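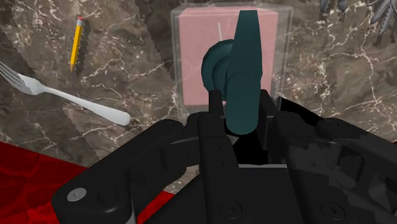
Vovside Renters Cover

Hi, I'm Joana Barros, and I look after the renters policies at Vovside. I wrote this page myself because the old one was put together by people who already knew what everything meant, and I kept getting emails asking what we were selling. Fair question! So let me go through it the way I would if you called me.

Renters Cover is insurance for the things you own in a place you don't own. Your landlord has a policy for the walls and the roof. If a pipe bursts upstairs and your couch, your laptop and your winter coats get soaked, your landlord's policy isn't going to buy you new ones. Ours is the one you'd want for that.

What's in it

The basic plan covers your belongings against fire, smoke, theft, vandalism and sudden water damage from plumbing. It follows you out the door too, so a bike stolen outside the gym counts the same as a bike stolen from your hallway (as long as it was locked, and please keep the receipt for the lock, I can't say this enough).

You also get liability cover. If a guest trips over your rug and breaks a wrist, or your bathtub overflows into the apartment below, this is the part that pays. I think it's the most useful thing in the whole policy and hardly anyone asks me about it.

And then there's extra living costs. If your place can't be lived in after something we cover, we pay for a hotel or a short rental while it gets fixed, plus the difference in what you're spending on meals.

What's not in it

Floods from outside, earthquakes, bedbugs, and anything belonging to a roommate who isn't named on the policy. That last one catches people out. You can add a roommate when you sign up or later on, and they don't have to be related to you. Normal wear isn't covered either, so if your ten-year-old mattress has just given up on life, I'm sorry, but that one's on you.

Jewelry, musical instruments and cameras are covered up to a limit. If you own something worth more than that, tell us and we'll list it separately. My colleague Kjell Lundgren handles listed items and he's quick, he usually only wants a receipt or an appraisal and a couple of photos.

Replacement cost or cash value?

You pick one when you buy. Replacement cost means we pay what it takes to get a new version of the thing. Cash value means we pay what your old one was worth on the day, after age and use are taken off. Cash value is cheaper every month and it feels like a bargain right up until you claim for a five-year-old TV. I have replacement cost on my own apartment, if that helps you decide.

The deductible

A deductible is the part of a claim you pay yourself. You can choose a low, middle or high one, and the higher you go, the less you pay per month. Pick an amount you could find next week without borrowing it. If you wouldn't bother claiming for anything small anyway, the high one probably makes sense for you.

How to buy it

The online form has 4 pages and you can save it halfway through and come back. Have your address, your move-in date and a rough total for your stuff ready. For the total, walk through each room with your phone and film everything, closets and kitchen drawers included. People always guess too low! Clothes and kitchen things add up like you wouldn't believe.

Your cover can start the same day. If your landlord wants proof, the certificate is in your account as soon as the first payment goes through, and you can put the landlord or the management company down so they get their own copy.

How to claim

Log in, hit "Start a claim" and tell us what happened in your own words. For theft we need a police report number. Photos help, and so does that video you took. Claims go to Edvin Sjögren and his team, and you'll hear from a person within 2 working days. Please don't throw out damaged things until they've told you it's okay, even if they smell.

Canceling and moving

You can cancel any time and we refund the unused part. Moving? Change your address in your account and both places are covered for 40 days while you haul boxes back and forth. We added that in May after a lot of you asked for it.

If you're stuck on anything, use the contact form and put "Joana" in the subject line. It comes straight to me.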